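Section 4: Setting up the Cident portable dehumidifier

4.1 Scope of this section

This section applies to all Cident portable dehumidifiers issued to rooms on the Malutstead site. It covers unpacking, positioning, first start, the control panel, emptying and routine care. The fixed units in the basement stores are covered in Section 6 and must not be adjusted by room users.

The main block dates from 1951 and its outer walls have no cavity. Rooms on the north side are damp from late autumn until March, and those below ground level may need a portable unit throughout the year. A unit is issued to a room by request only. Units must not be moved between rooms by agreement among users, as the maintenance record follows the room number on the issue label.

4.2 Before you begin

You will need:

the dehumidifier, with its water tank fitted
the room humidity meter
the drain hose, if continuous draining has been approved
the issue card, which is kept in the clear pocket on the back of the unit

CAUTION: The unit must be kept upright at all times. If it has been carried or stored on its side, stand it upright and leave it switched off overnight before use.

CAUTION: Do not use an extension lead, a multi-way adaptor or a timer plug. If there is no suitable wall socket, contact the helpdesk on extension 367.

NOTE: Two people should lift the unit on stairs. The side grips are intended for short lifts only, and the top handle is for steering the unit on its castors.

4.3 Choosing a position

1. Choose a level, hard floor. Thick carpet blocks the lower air inlet.

2. Leave a clear gap of at least an arm's length in front of the outlet grille and half that distance at the back and sides.

3. Keep the unit away from radiators, windows in direct sun and doors in regular use.

4. Check that the mains lead reaches the socket without crossing a walkway. A lead that lies across a fire route is a breach of the site rules, even where a cable cover is used.

5. Lock both front castors.

NOTE: In long rooms the unit works best near the middle of the dampest wall. The corner is a common choice and usually a poor one, and a unit left there will run for many hours with little effect on the far end of the room.

4.4 First start

1. Close all windows and any doors that lead to corridors.

2. Pull the tank out by its recessed handle. Remove the packing strip from beneath the float and check that the float moves freely.

3. Push the tank back until it clicks. The unit will not start if the tank is out of line.

4. Plug in and switch on at the wall. The display shows a row of dashes, followed by the present humidity of the room.

5. Press MODE until the word AUTO appears.

6. Press the up or down arrow to choose the target. The site setting is fifty-five per cent. Paper stores, plan chests and rooms holding instruments have their own target, written on the issue card.

7. Press and hold SET until the unit beeps. If you release the button too soon the old setting is kept.

8. Write the room number, the target and your initials on the issue card.

The fan starts at once. The compressor may take several minutes to follow, and a low hum when it does so is normal. A new unit may give off a faint smell on the first day.

CAUTION: Do not switch the unit off and straight back on. Wait five minutes between the two. Repeated quick restarts will damage the compressor, and the fault is recorded by the unit.

4.5 The control panel

MODE steps through AUTO, CONTINUOUS and FAN ONLY. CONTINUOUS ignores the target and should be used only after a leak or spill, with the agreement of the duty engineer.

SPEED changes the fan between low and high. Use low during teaching, meetings and examinations.

LOCK prevents changes to the settings. Hold it until the key symbol appears. To release it, hold it again. Units in public rooms should be left locked.

A steady green light means that the unit is running. A steady amber light means that the target has been met and the unit is resting. A flashing amber light means that the tank is full or out of place. A red light means a fault: switch off at the wall and report it.

NOTE: The unit remembers its settings after a power cut and restarts by itself. It does not remember the LOCK setting.

4.6 Emptying the tank

1. Switch the unit off with the button on the panel, and not at the wall.

2. Wait until the fan has stopped.

3. Slide the tank out slowly, keeping it level. A full tank is heavy, so place a hand under the base.

4. Empty it into a sluice or cleaner's sink. Do not use hand basins, kitchen sinks or outside drains.

5. Wipe the rim dry, refit the tank and switch on.

In term time the tank should be checked at 8.30 each morning and again before the room is locked. Where a room is closed over the weekend, the tank must be emptied on Friday as the last task of the day. A full tank does no harm to the unit, but it stops drying, and a damp room can lose a week's progress in that time.

CAUTION: Water from the tank is not fit for drinking, for watering plants in food areas or for topping up batteries.

4.7 Continuous draining

Continuous draining is allowed only where a floor drain or a fixed waste connection is present and the duty engineer has signed the issue card.

1. Switch off and unplug.

2. Remove the round cap on the back of the unit and keep it in the card pocket.

3. Push the hose fully on to the outlet and tighten the clip by hand.

4. Run the hose downhill along its whole length, with no loops or kinks. The unit has no pump.

5. Switch on and check the joint for drips after one hour, and again at the end of the day.

4.8 Using the humidity meter

The reading on the unit is taken at the inlet and describes the air at that point. The room meter gives a fairer figure. Place it at table height, well away from the outlet grille and clear of outer walls, and allow thirty minutes before taking a reading. Readings should be entered in Promora under the room number. Staff without access to Promora may hand a paper sheet to Hülya Saraç in Room 152, who will enter it for them.

A difference of up to five points between the unit and the meter is acceptable. If it is larger than this, move the meter to a second position and try again before reporting a fault.

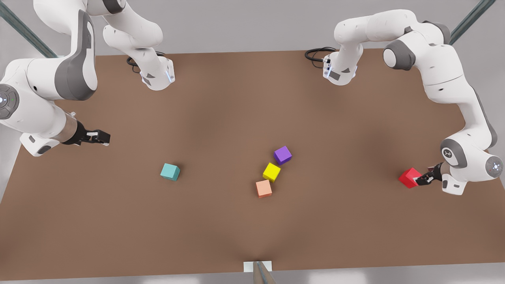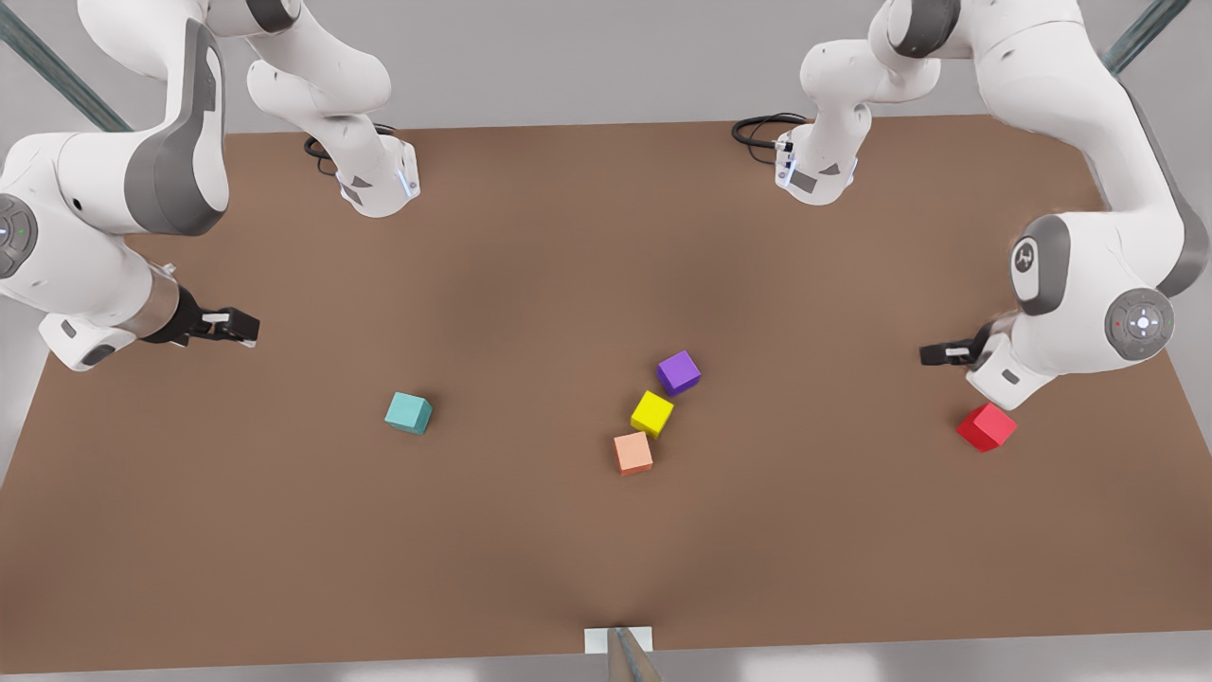
Malutstead — Estates and Building Services, Room Environment Team

4.9 Routine care

Weekly: wipe the casing with a damp cloth. Do not use spray cleaners near the grilles.

Monthly: lift out the filter from the back of the unit, tap it clean and rinse it in cool water. It must be fully dry before it is put back. Never run the unit without its filter, even for a short time while the filter is drying. Spare filters are held at the stores counter.

After over 1000 hours of running, the display shows the letters SE. The unit can still be used, but a service visit should be booked. Servicing is carried out by Yüksel under the site contract, and room users should not remove the rear panel or any screw.

4.10 Putting the unit away

1. Run the unit on FAN ONLY for two hours with the tank empty.

2. Switch off, unplug and wind the lead loosely round the hooks.

3. Dry the tank with a cloth and leave it slightly open.

4. Complete the return line on the issue card and ask the helpdesk for collection.

Do not leave a unit in a corridor or stairwell to await collection.

4.11 Faults and enquiries

If the unit will not start, check the wall socket, the position of the tank and the float, in that order. If ice can be seen behind the filter, the room is too cold for drying: switch to FAN ONLY until the ice has cleared, and tell the helpdesk the room temperature. If the unit trips the socket circuit, do not reset it more than once.

Requests for new units, changes of target and approval for continuous draining should be addressed to Şengül Bozkurt, duty engineer, through the helpdesk. Please quote the number on the issue label — the serial number on the base is not used for this purpose, and the unit should not be tipped in order to read it.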